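Speaker notes: the Broltinis two-arm kit, after a season of use
Jekham makers' evening, 27/12/2024

Opening (keep it loose)

Hi everybody, thanks for coming out between the holidays. I'm Getachew, and I've been living with the Broltinis kit since April. I paid for mine, so no favors owed! Tamer Abou Jaoude has a Plavovach single-arm next door, so if I get smug, ask him about his.

What you get: two white arms, black servos, purple cables, a rail to bolt everything to. The walls and the marbled mat are mine. Small flat jobs are what I bought it for (cork boards, picture frames, that kind of thing).

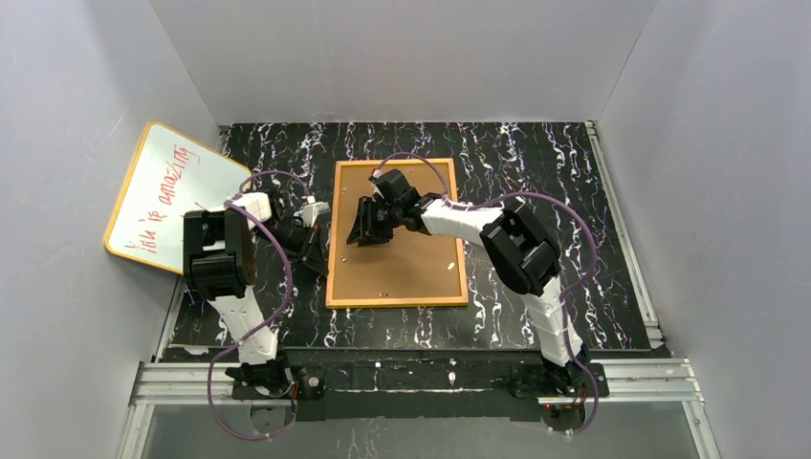 Price is $1530 for the pair. Shipping was another $85, which stung a bit. Say it slowly, people always ask twice.

Good stuff first. Both arms reach the middle of the mat, so one can hold while the other fiddles. You'd be surprised how much of framing is just holding! And I love the wrist cameras. Clear film over a black surface is miserable to judge from across the bench, but up close you get those little highlights along the creases.
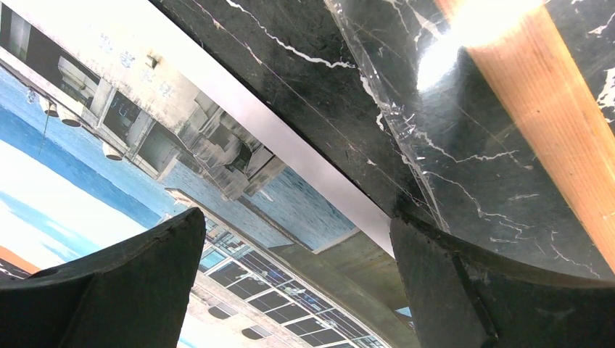
The grumbles

Cables. They swing out in big loops and I'm forever thinking about where they'll go next. I asked Dinsa, the shop that sells the kit here, for shorter ones and they don't stock them. (Pause for groans.)

Fingers. Look at the padding on the tips. Kind to soft pine and painted edges, and I'd choose it again, but small hardware is a whole other thing. A chrome fitting on the back of a frame is tiny next to those blocks.

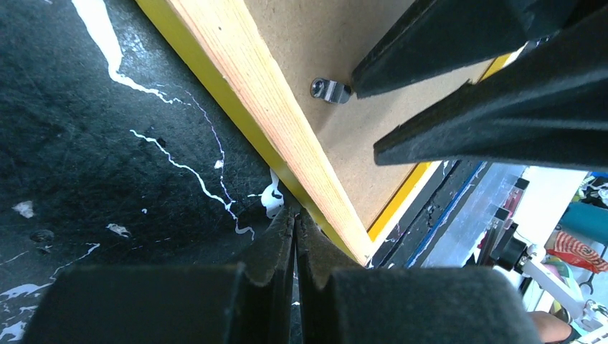
So I go slow near fittings, and I stay close by. Budget 300 practice runs before you trust it with a frame you care about. I kept a tally on paper, if anyone wants to see my handwriting get worse.

Now the job I bought it for. One gripper takes the corner of the picture frame, the other pinches the edge of the clear sheet over the empty frame. 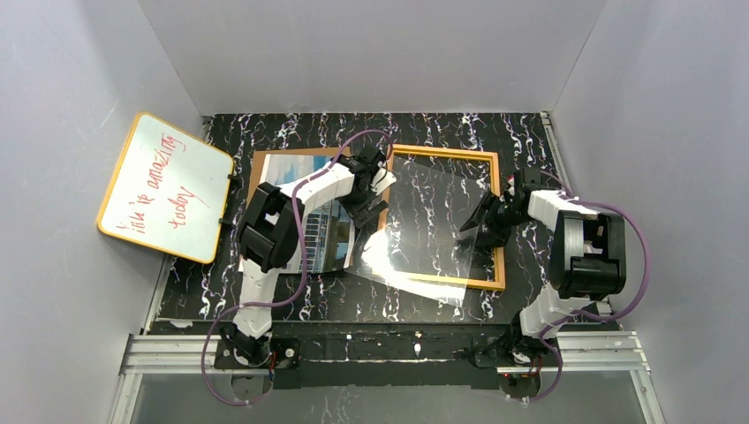
Glare is your enemy with that sheet, so move your lamp before you blame the software. I blamed the software for a week.

Would I buy it again? Yep, with a second set of finger pads in the box. Questions now, then Tamer's turn.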